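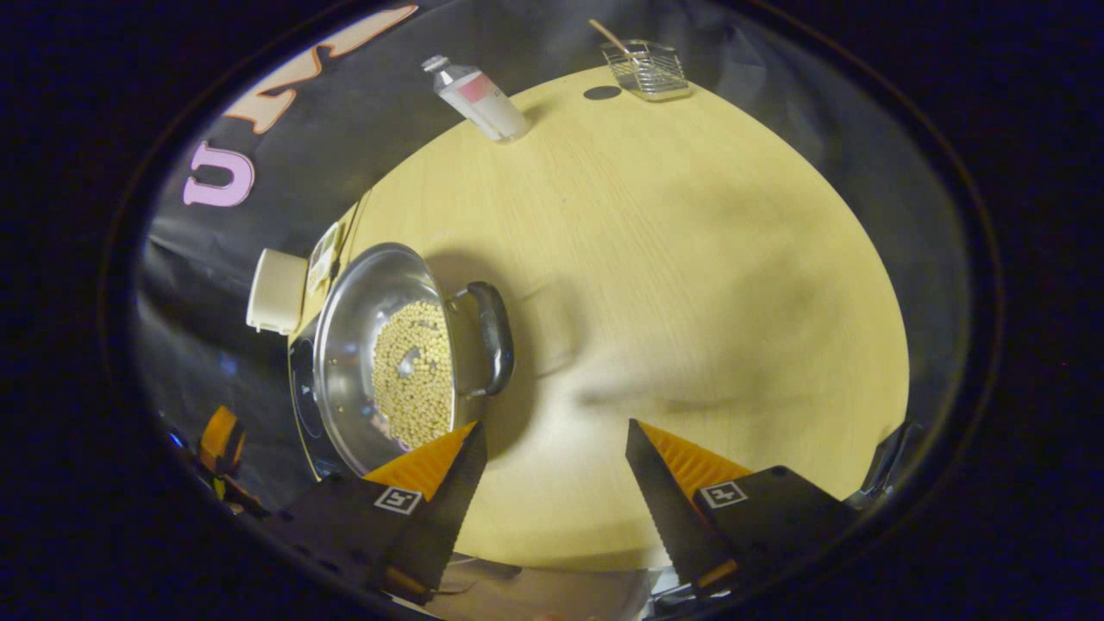

Varkik: questions I keep getting

I look after Varkik, the little toolkit our group at Vidirham uses to turn hand-held gripper recordings into something you can train a manipulation policy on. I've been answering the same emails for a while now, so I've pulled the replies together and tidied them up a bit (only a bit). If yours isn't covered, write to me or to Sowmya Chettiar, who does the planner side and is quicker at email than I am.

What does Varkik do?

It takes wrist video from a gripper, works out where the gripper was at each moment and how far open the fingers were, checks the result for nonsense and writes out episodes. Then there's a small runtime that plays a trained policy back on an arm. That's the lot! It doesn't train anything for you. Plenty of good training code exists already and I've no interest in maintaining another lot of it.

How do you get the finger opening from video alone?

There's a small square marker tag on each finger. We detect both tags, undo the fisheye, and turn the distance between them into an opening width using a calibration you do once per gripper. You open the fingers all the way, close them all the way, and run the calibrate command on that clip. Please redo it if you swap the finger pads, even for the same sort. I skipped this once after changing a worn pair and lost an afternoon wondering why every grasp in the replay stopped short.

One tag keeps dropping out. Is the episode ruined?

Probably not. If one tag goes missing we use the other one and assume the fingers are moving symmetrically, which they do on our hardware. If both go, we interpolate for up to 10 frames and then give up and flag the stretch. Have a look at your exposure before you blame the detector. Nine times out of ten it's glare sitting across the print, and matte labels fix it.

My trajectory drifts when I work on a plain table. Help?

Ah yes, the classic. Visual tracking wants corners to hold on to, and a smooth pale tabletop with black plastic behind it has next to nothing. We stick big cut-out letters in pink and orange on our backdrop and it does wonders for the tracker. Any old shapes will do as long as they stay put and don't repeat. Stripes are terrible, and so is gingham (Annick Collet tried a picnic cloth, and the gripper teleported one check to the left all the way through).

Also do a slow mapping pass before you start on the task. Wave the gripper around the whole workspace, near and far, and end up where you began so the loop closes. Then all your demos get localised against that one map. If you move the backdrop, make a new map. Yes, even if you only nudged it.

Does it cope with shiny things?

Better than it used to. A stainless steel pot is a nasty object for this sort of work: the rim throws highlights that slide about as the camera moves, and the tracker would love to treat them as real features. The current release throws out points that don't agree with the rest of the motion, and that catches most of them. You can also hand it a mask. I'd try it without first.

Depth is a different matter. If you're feeding a depth estimate to the planner, don't trust it inside a metal pot. We treat the inside as unknown and let the policy deal with it from colour.

Can I use it for beans, rice, lentils and so on?

You can, and we do, soybeans mostly. Varkik doesn't model individual grains and I can't see that changing. The perception module gives you a filled-region mask, meaning how much of the pot bottom is covered and where the bare metal shows through. It's crude, but for scooping and pouring it's been enough to tell the policy where there's still something to get. Remedios Ortuño wrote that part and she'd love to hear how it behaves on darker beans, where it has a much harder time against the shadows.

What about clutter?

Leave it in! I used to clear everything off the table except the thing being handled, and the policies we got were hopeless the minute anybody left a bottle lying on its side. Now we shuffle the extras between episodes: bottles, boxes, a wire basket with a stick poking out of it, whatever's in the cupboard. Wire mesh is the one I'd watch. The segmentation either fills it in solid or loses it altogether, and the planner needs the solid version, so set mesh_as_solid to true in the scene file.

Why do I get "gripper shadow in object mask"?

Your light is behind the camera and the gripper's shadow is landing on the table right where you're working. The warning is harmless for training, and I'd keep those episodes. It matters if you're using masks for planning, as the planner can decide there's a dark object in its way and go the long way round. Softening the light helps. So does raising the shadow threshold, though go gently with that one or black pot handles will start to vanish as well. There's a check for that in the tests, thanks to Maite Cantero.

What rate does the controller run at?

The policy proposes actions at 10 Hz, and the runtime smooths between them before anything goes to the arm. There's a latency setting you need to measure on your own rig. Don't copy ours out of the sample config, please. A wrong latency looks exactly like a bad policy: it overshoots, wobbles at the handle, then closes on air.

How many demos do I need?

I wish I had a good number for you. For picking up one pot by its handle we had something usable after 31, all on the same table. Then we moved to a different table and it fell over completely, so make of that what you will. I'd sooner have 20 demos in each of a few different setups than a great pile in a single one.

Which version should I be on?

Version 2. The old file format still loads but I've stopped fixing bugs in it. Run the convert command on a copy of your data first, as it rewrites the timestamps in place and I haven't got round to adding an undo.

Is there a simulator?

There's a bridge to Rimkutė, our in-house one, and it handles arm motion and collisions nicely. No grains and no proper reflections, so use it for checking plans and leave the perception alone.

Can I send you a bug?

Please do. I need the config, the log and a short clip that shows the problem, with the mapping pass included. Bindu Thevar sorts the reports in the morning and I usually get to mine after lunch. If it's a calibration problem, send the calibration clip too.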